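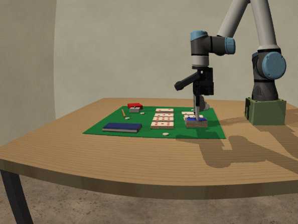 Small objects on a green mat, computer rendering.

Evlow Home Solar Kit, reviewed after a season

I bought the Evlow in August because the ads said it would "take a bite out of your bill." A bite of what size, they didn't say. The kit is four folding panels, a battery box and an app. Rated output is 300 watts, which I have yet to see on the display.

My best reading came at noon under a clear sky, with the panels propped up on bricks because the supplied legs sit too low. Most days it does a good deal worse. A thin layer of pollen cost me more power than I would have guessed, and the manual's whole advice on cleaning is one line about a soft cloth.

The battery is the better half. It ran our chest freezer through a short outage without trouble, and the fan is quiet enough to leave it in the hall. The 13-foot cable is too short for anyone whose sun falls on the far side of the yard, and the longer one is sold separately, of course.

Then there's the green talk. The box promises "zero impact power." Somebody dug up the lithium, somebody melted the aluminum, and a ship burned fuel to bring it over. I don't hold that against the kit - my furnace has a history too - but I'd like a company selling to grown-ups to print a number. I wrote and asked for one. Zorica Vukčević in customer support answered politely and sent me the same brochure I already had.

At $1,000 you are paying for backup power with a bit of free charging on the side. Seen that way it's decent, though the older Zollik box does much the same job and has a handle that doesn't creak. As a way to cut your electric bill, I can't make the math work. My last two bills look like the ones from the year before.

I'm keeping the battery. The panels may end up on the shed.

Posted November 23, 2023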